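How to Write a Thank-You Email After a Job Interview

You walked out of the interview, you got to the parking lot, and you finally let your shoulders drop. Great! Enjoy that for a minute. Then open the notes app on your phone, because the best thank-you email you'll ever write starts with whatever is still rattling around in your head.

I love these emails. I know that's a strange thing to love, but they're short, they're free, and they give you one more chance to sound like a person the hiring manager wants down the hall. Let's write one.

Step 1: Get your notes down fast

Give yourself 30 minutes, tops, between the end of the interview and the first scribble. Write down names (check the spelling on the calendar invite), anything that made the interviewer lean in, and any question you fumbled. Don't worry about full sentences. My notes from my last interview said "Ramesh – returns backlog – hates the old spreadsheet – has run a half marathon." Three of those four went nowhere, and the backlog became my whole email.

Step 2: Write a plain subject line

The person reading this gets a lot of mail. Help them out:

Thank you – scheduling coordinator interview
Thanks for your time this morning
Good talking with you about the Pimbridge role

Any of those will do. Skip "Following up!!" and skip anything that sounds like a newsletter. If you've already been emailing back and forth with the same person, you can reply in that thread and leave the subject alone.

Step 3: Say thanks in the first line

Really, the first line. You can get fancy later (please don't get too fancy). Something like:

Hi Ramesh,
Thank you for taking the time to talk with me today about the scheduling coordinator job.

Use the name they used for themselves. If he introduced himself as Ramesh, "Dear Mr. Bhatt" is going to feel stiff, though at a law office or a bank I'd lean formal and let them loosen things up.

Step 4: Bring back one real moment

This is where the email comes alive! Pick one thing you talked about and connect it to something you've done. One. I see drafts that try to cover the whole interview again, and they read like meeting minutes.

Too vague: "I enjoyed learning about your company and its exciting goals."

Much better: "I kept thinking about the returns backlog you mentioned. At Gallagher I worked through a similar pile by sorting it by customer first and date second, and I'd enjoy digging into yours."

See how the second one could only have been written by somebody who was in that room?

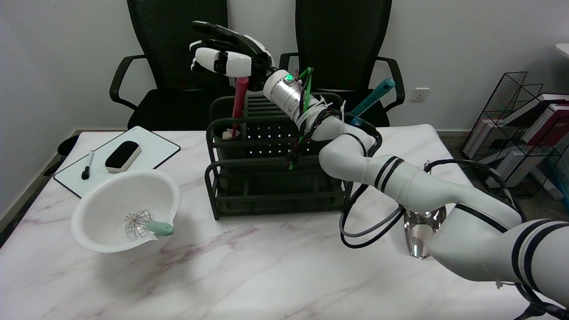

If you fumbled a question, you can fix it in this same paragraph. Keep it light and keep it to a sentence or 2: "I also thought more about your question on training new hires. At Lilel I wrote the first-week checklist, and I should have brought it up." No groveling, no "I'm so sorry I blanked." They may not even remember the blank, but they'll be glad to hear about the checklist.

Step 5: Close and get out

Tell them you're still interested, offer to send anything they need, and sign off with your phone number. All together, it might look like this:

Hi Ramesh,

Thank you for taking the time to talk with me today about the scheduling coordinator job.

I kept thinking about the returns backlog you mentioned. At Gallagher I worked through a similar pile by sorting it by customer first and date second, and I'd enjoy digging into yours.

I'm very interested in joining the team at Pimbridge. If it would help to see a sample schedule or talk to one of my references, just let me know.

Best,
Oisín Costello

Short, friendly, done. Read it out loud once before it goes anywhere – your ear will catch the missing word your eyes slid right over.

When to send it

Same day is lovely, next morning is fine. If your interview ended at 4 p.m., write it that evening and send it before you go to bed, or schedule it for 8 a.m. if you'd like to look at it again with coffee.

What about a panel?

Send each person their own note if you have their addresses, and change the middle paragraph every time. People do forward these to each other! I once sat with four interviewers at Jollthorpe and wrote four different middles, and it took me most of an evening, and I'd do it again. If you only have the recruiter's address, write one email and ask them to pass along your thanks by name.

And if you don't hear back

Don't read anything into it. Plenty of managers never answer a thank-you note, including some who are about to make an offer. Wait until the decision date they gave you has passed, then send a two-line check-in on the same thread.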